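Ticket: dishwasher leaves white film on cups and plates
Site: Arnwood, first-floor kitchen
Machine: Drandeo undercounter, fresh water and drain both under the sink
Status: closed

Reported by the kitchen users in March. Mugs come out with a chalky film, worse on the dark ones. Plates feel rough to the finger. Glasses were moved to hand washing before the ticket was raised. The machine finishes its cycle normally and shows no fault code. Salt light is off. Rinse aid light is off.

First checks, 9.30 am

Filter taken out and rinsed. Some grit and a bit of label in it, not enough to matter. Both spray arms turn freely. Holes in the lower arm clear. Holes in the upper arm had scale in them and were cleared with a cocktail stick. Ran the short programme with a mixed load. Film still there on everything.

Wiped one mug with white vinegar on a cloth. The film came off at once, so it is limescale and the glaze is not damaged. If it had stayed put we would have been looking at etching, and that can't be put right. 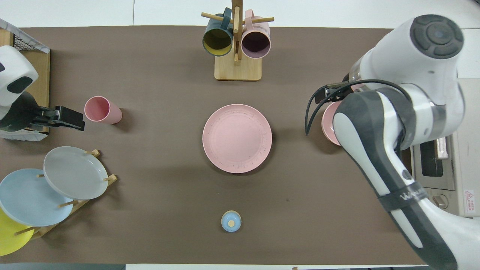

Can the film be washed off by running the same load again?

A second wash in the same water puts the same scale back on. Soak the pieces in warm water with a good splash of white vinegar, rinse them, and leave them out of the machine until the softener is sorted.

Second checks, 11 am

Tested the tap water with a strip. It reads hard. Tested the water left in the sump after a rinse and got the same colour on the strip, so the softener is doing nothing.

Went into the settings menu. Water hardness was at 1, the lowest. The highest is 5. The site sheet says it was set to 5 when the machine went in. The control board was changed under an earlier ticket and the new board will have come with its own default. No note on that ticket about putting the setting back.

Set hardness to 5. Opened the salt compartment. Plenty of water, very little salt at the bottom. The salt light should have been on with that level, but at setting 1 the machine hardly counts any salt use, so it never got round to asking for more. Filled with Grernent granular salt using the funnel. Wiped up the spill and ran a rinse straight away so no brine sat on the steel.

Also found the tablets in use were the Leblanc basic ones, which have no softener in them. They are fine with salt in the machine. No change needed.

Third checks, 2 pm

Ran the 40 minute programme empty, then again with the soaked pieces. Sump water tested soft after the second run. Dried one dark mug and one plate by hand and let the rest air dry with the door open. No film on either lot. There was a faint ring under the foot of a few mugs where water had pooled. 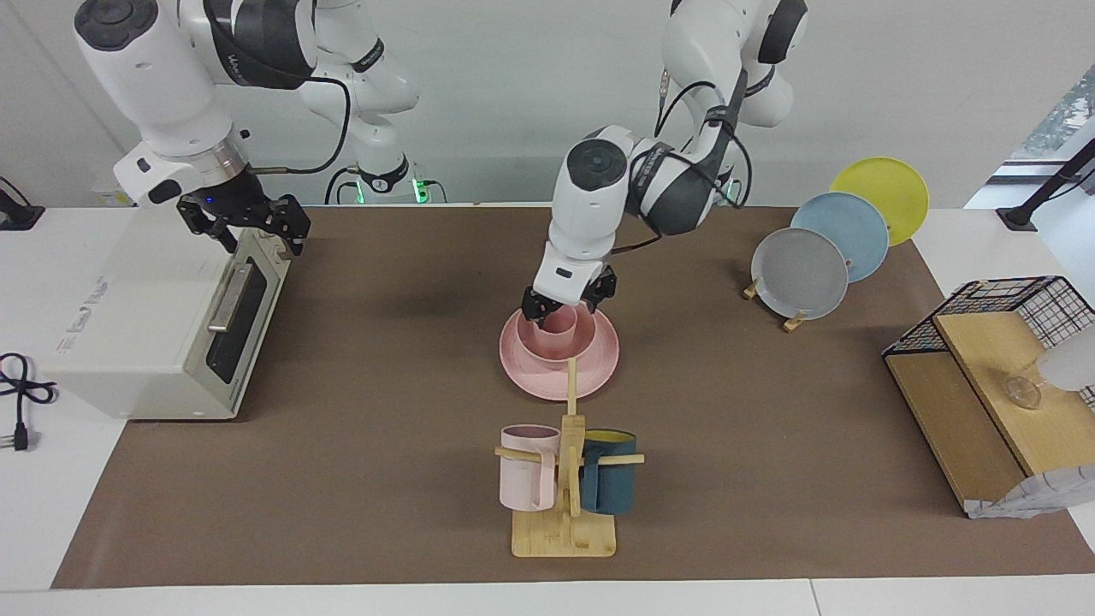

The ring is drainage and has nothing to do with the hardness. Mugs with a deep foot hold water if they sit flat, so load them on the sloped part of the upper rack. Rinse aid dose moved up one step to help with this. If blue streaks show on the glasses, move it back down.

Limescale on the heating element was not looked at. The cycle times are normal and the water gets hot, so it was left. A descaler run is worth doing once the current salt is used up.

Notes for the site

Keep salt topped up even if the light is off for the next few weeks. Use granular or block dishwasher salt only. Table salt has additives that clog the softener.

The service reminder is set for 1,000 cycles and was not reset, as no parts were changed.

Added to the site sheet: after any board change, check the hardness setting before closing the ticket.

Follow-up

Kitchen users report clean mugs and plates. Glasses are back in the machine. Ticket closed, no parts used.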